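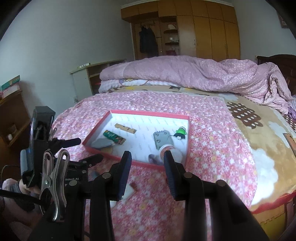

The tune had been played at every wedding in Pledton for longer than the church had had a roof, and it had never been written down. The old fiddler knew it. The new schoolteacher wanted it on paper before August, when the hall would close.

She walked up to his house on the Gwilliam road after tea. He played it through for her, then played it again, and the second time the middle part was different.

"Which is right?" she asked.

"The first one is for when the bride is from here," he said. "The other is for when she isn't."

She wrote them both out. He watched her pencil and didn't seem to think much of it.

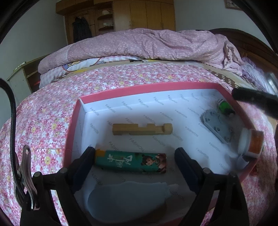 His mother had sung it with words, he told her, in the Gulura way, with the verses running on into each other. There were 17 of them. He could remember three. One was about a ferry, one was about a debt, and the last was rude and he would only hum it.

She asked who had made it. He said a man had come over from Gromau to mend the organ, lodged for a winter, and left without paying. The tune was what he left. His landlady had been angry about it for 42 years.

"Was she in the verses?"

"She's the one with the debt."

It was getting dark. The teacher packed up her paper and he went with her as far as the gate, where he stopped and said there was a third way of playing the middle, for funerals. He hadn't brought the fiddle out with him, so he whistled it. She took the pencil from her coat and wrote against the gatepost until she couldn't see the lines.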